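Shared Workspace Practice: Gallery
Jarnach Handling Laboratory

The pages in this gallery accompany the Plaltuneck Code of Practice for two-arm tabletop work. The Code applies to all benches operated by the laboratory and to visiting teams from Skevano. Section numbers refer to the current edition, which was revised in June. Staff are expected to have read Sections 3 to 7 before operating a bench unsupervised.

Section 4 concerns work in which both arms may enter the same area. One arm is to be named as the working arm before the task starts, and the other is to remain outside the rim of any vessel until the working arm has withdrawn. Where the two grippers must come closer than 300 mm, the reduced speed setting applies to both.
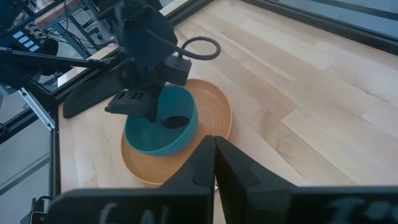

Section 4, shared area. One arm has a black spoon inside the teal bowl; the fingers of the right gripper are on the near side of the orange plate.

Cables on a moving arm are covered by Section 5. Any loop must be long enough for the full turn of the wrist and must not be able to catch on tableware or on the other arm. Loops are to be checked at the start of each shift and after every 2000 cycles, whichever comes first. The result is entered in the bench log, with the operator's initials.

Section 6 deals with tableware. Bowls and plates are to be placed within reach of both arms and away from the edge of the table. Chipped or cracked items are withdrawn at once. Loose utensils that are not part of the task are returned to the store.

Benches are to be left clear for 15 minutes between bookings. Requests for an exemption should be sent to the Bogdan office by noon on Thursday for the following week. Exemptions are granted for a single bench and may not be transferred.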